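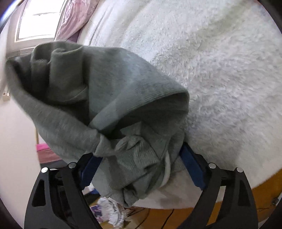 Issue 23, page 4

# FAQ: Dropped garments and pad faults on the hand-held gripper

Updated 2024-09-08

**What went wrong?**

In March, the Pillurcombe team found that the gripper was losing its hold on heavy knits partway through a lift. Of 473 recorded lifts, 174 ended in a drop. Shirts and towels were fine. Sweatshirts with a wide ribbed band, much like the grey-green knit garment at the top of this page, were the worst.

**Was it a software fault?**

No. The Zirnetar logs showed the fingers closing when told to. The pads were creeping down the fingers under load, so the tips met the cloth without enough grip.

**Why do knits make it worse?**

A bunched sweatshirt has hollows and rolled folds that look solid to the operator. If the pad tips touch only the outer layer, the rest of the weight pulls against one fold. The fold then rolls out.

**How do I check my pads?**

Power off first. Push each blue pad toward the base of the finger with your thumb. If it moves at all, take the tool out of use and tag it. Look at the joint pins too – a pin standing proud of the link needs to be reported even if the pad is firm.

**Can I glue a loose pad back on?**

No. Two units were glued at Galanis and both had to be scrapped. Order the Grurix pad kit, which comes with new screws.

**Is there a risk to the operator?**

Yes, a small one. One operator reached in to catch a falling sweater and got a finger pinched between the inner bars. Let the garment fall. Keep your free hand behind the joints any time the power is on.

**What about cables?**

Move lamp and charger cords off the work surface before you start. A dropped sleeve can drag one into the linkage.

**How often should pads be replaced?**

Every 300 lifts, or sooner if the serrated edge looks worn. Write the lift count on the tag.

**Do I need to redo my March recordings?**

Only the ones marked as drops. Keep the originals – they are still being used for the fault report.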